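Speaker notes — "Running a meeting people can sit through"
Mistoswood Community Hall, 7 Sep 2021

Opening. Say good evening, thank the Kernon library for lending the projector. Speak slowly.

I start with my own history. When I came to this country I joined the tenants' group at Bernetti Court, and my first meeting there lasted until after ten at night. I understood half of the words. I went home and I did not know what we had decided. Later I learned that the others did not know either.

Point one: the room. Before you write any agenda, go to the room and sit in it. Can you hear the person at the far end? Is there a chair for the one who comes late, near the door, so she does not have to cross in front of everybody?

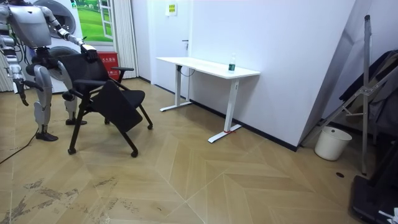 Sheena McIver wrote to me after the June talk that her group moved the late seats to the back wall, and the whispering stopped in the same week. She thinks people were whispering only to explain what the late ones had missed.

Point two: the agenda. Our old one had 482 words. I counted them at home, with a pencil. The new one fits on half a page and each item is a question, for example "Do we pay for the new gate?" A question can be answered. "Gate" cannot.

Send it 2 days before. Pause here, ask who reads the agenda in advance. Wait for the hands.

Point three: time. We take 30 minutes for decisions, then a break, then the open talk. People who have small children can leave at the break and they have lost nothing important. Keep tables and seats close together for the second part, it makes the talk easier.

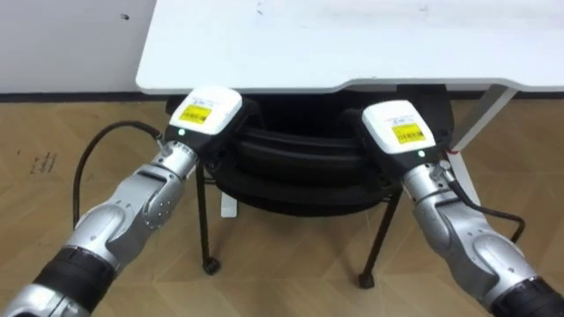 Point four: the quiet ones

I was a quiet one for a long time, so I care about this part. Do not call on a person by surprise. Go once around the table, and let everyone say "pass" without any comment. Tell the story of Mr. Shabalala, who passed for a whole winter and then solved our parking problem in one sentence.

Also the minutes: write down what was decided and who will do it. Leave the chair empty of opinions — I mean the chairperson, of course. (Small laugh, maybe.)
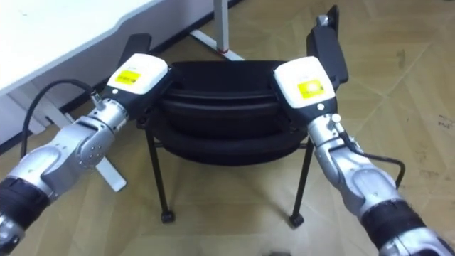
But what if the chairperson is the only one who knows the subject, someone asked me last time. Then she should give the chairing to another person for that item, and take it back afterwards. We did this with the heating contract and it went well.

Questions. Handouts are on the side table, please take one for your neighbour also.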